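# Thin wire objects in hand-held gripper demos: filter or keep?
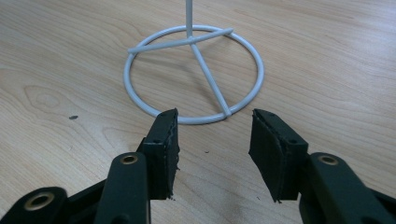
## Original post

**n_omoregie**

Wire stand on a wood top, fingers open either side of the ring. The set has 2669 demonstrations, 459 of them on wire objects. Policy trained on everything closes short of the ring or over the top of it. Dropping the wire demos helped on mugs and did nothing for the stand, as you'd expect.

My proposal is to score each demo by how well the pad gap is centred on the rim in the last frames before closing, and discard the bottom part. Has anyone tried this on rims under a finger's width?

## Replies

**vfarina**

Tried it on the Lasodon set. Centring score correlated with success for solid handles, hardly at all for wire. Depth was the problem. Pale wire over strong grain gives the tracker very little to hold on to, and the grain gives it too much.

**evaristo_p**

> discard the bottom part

I would not. Off-centre approaches are where the policy learns to correct. We removed ours at Zaletti and it got worse at anything that started off to one side. Weight them down, keep them in.

**n_omoregie**

How far down? I ran 0.5 and saw no change after 4000 steps.

**evaristo_p**

4000 is too short to see it. Leave the weight alone and run longer before you touch anything else.

**msanna**

Different point: the pads. Inner edge of the left one is frayed and there is a strip coming away on the right. If foam condition varies across the set, the visual contact edge varies too, and your centring score inherits that.

**vfarina**

Disagree that it matters here. The error is larger than any foam edge.

**msanna**

For the mean, yes. I was talking about the spread.

**n_omoregie**

Fair. I can split by pad change, it's in the log. Will run 3 seeds per split with the full wire subset kept in, and post the table under this thread in December.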